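What I Saw at the Mofokeng Fund Open House, and What I Didn't

I drove two hours to Pusgate in August because a charity had promised to show me its books. I came home with a tote bag and a glossy folder. I am still waiting on the books.

The Mofokeng Fund says it pays the legal bills of city and county workers who report wrongdoing by their bosses. That is a cause I support. I have given to groups like it before, and I have been burned once, so when their spring mailing invited donors to "come see where every dollar goes," I took them up on it.

The office is on the second floor of the Rundmont building, over a dental lab. Doors opened at 10 a.m. and there was a sign-in sheet asking for my phone number, my employer and whether I had considered a planned gift. I left all three blank.

The pitch

We were put in folding chairs and given a talk by Theerawat Mahawong, the program director. He is a good speaker and I don't doubt he believes in the work. He told us the Fund had received 1,513 requests for help since it started. He said it twice, and it is printed on the folder too.

I asked how many of those people got a lawyer. He said 431 had been "served." I asked what served meant. It covers anyone who had a phone call with the intake desk, or who was mailed the rights booklet. So a county road clerk who gets a booklet in the mail counts the same as one whose case goes to a hearing.

A woman behind me asked the obvious next question: how many cases has the Fund paid for, start to finish? The answer was 18. Mahawong gave it straight, and I credit him for that, but it isn't in the folder anywhere.

Maybe 18 is a fine number. These cases are slow and lawyers cost a lot. But then put it in the mailing.

The tour

We got the hallway, the intake desk and a room of locked file cabinets that we were asked not to stand too close to. Fair enough, since clients' names are in there. The case tracking runs on a software package called Omex, and we were shown a login page. I asked what it cost per year and was told that would be in the annual report. The annual report was "with the printer."

I also asked who sits on the board. There are two outside members. The rest either work for the Fund or work for the law firm that gets most of its cases. Nothing illegal about that as far as I know – plenty of small charities are set up this way – but it means the people approving the bills are awfully close to the people sending them.

Lunch was at noon, sandwiches and coffee, and I spent it talking with a retired building inspector who had called the Fund for help. He got the booklet. He said it was a pretty good booklet.

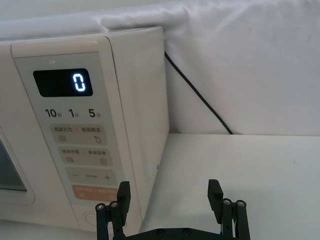 What I'm asking for

I wrote to the Fund the next morning and requested the last tax filing, the conflict of interest policy and the total paid to outside lawyers. I got a friendly note back thanking me for my visit and asking me to fill out a survey.

I've since pulled the filing myself and am working through it. I'll post what I find, good or bad. Until then my checkbook stays in the drawer, and if you gave this year, I'd suggest you send them the same three requests I did.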